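Skarkine Workshop Log
Filed under: Builds in progress / Handheld grippers

Ball Hood, Wednesday: plates, cables, and a small red menace

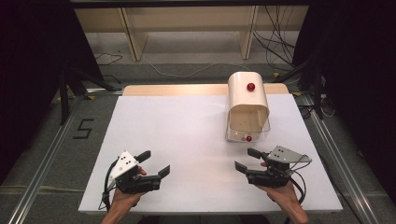

Both grippers in hand, hood at the far right of the table, one ball on top and one in the tray.

Goal for the evening was modest. Get the left and right units behaving like a pair, then move a ball between the roof of the hood and the tray at the bottom without using language.

The left plate has its three dots on now. The right one is still bare metal, and I like the look of it more than I should. Fitriani Sutanto pointed out that a tracking plate with nothing on it to track is a coaster. Dots go on before the next session. She also wants them placed from the drilled template this time, and my eye has been relieved of its duties.

Finger travel: left opens cleanly, right has a sticky patch just before full close. Took the right one apart at the bench, found a burr on the slide, filed it, put it back together, and had one screw left over. Took it apart again. The screw was from the left one.

Log rate is set to 600 samples a run, which is too short for anyone with my reflexes. Changed it to 3,000. First full file came out at 1,652 and then stopped, so the buffer in the Uvham board is lying about its size or I am. Fitriani says to check the write interval before blaming the hardware. I have blamed the hardware in pencil.

Notes on the ball. The curved top is a rotten place to pick from and a worse place to put things down. Coming in from the side with both fingers level works better than coming in from above, where my wrist runs out of ideas. The tray is easier, but the hood gets in the way of the plate if I tilt up too early. Keep the plate low until the fingers are past the lip.

Cables: too much slack on the left, too little on the right. I want a clip at the forearm. The Zawadzka clips are supposed to be in the second drawer, along with everything else that has ever been supposed to be somewhere.

To do
- dots on right plate
- swap the right cable for a longer one
- find out what happened to the other 1,348 samples
- softer finger pads (try the gray foam, 21 mm strip)
- label the screws, both sides, tonight

Did not label the screws.

Recent entries
Skirholm arm: elbow joint, third attempt
Why the bench supply smells like that
Printing finger pads that don't peel
Drawer inventory, November

Contact the workshop | © Skarkine Workshop | Back to top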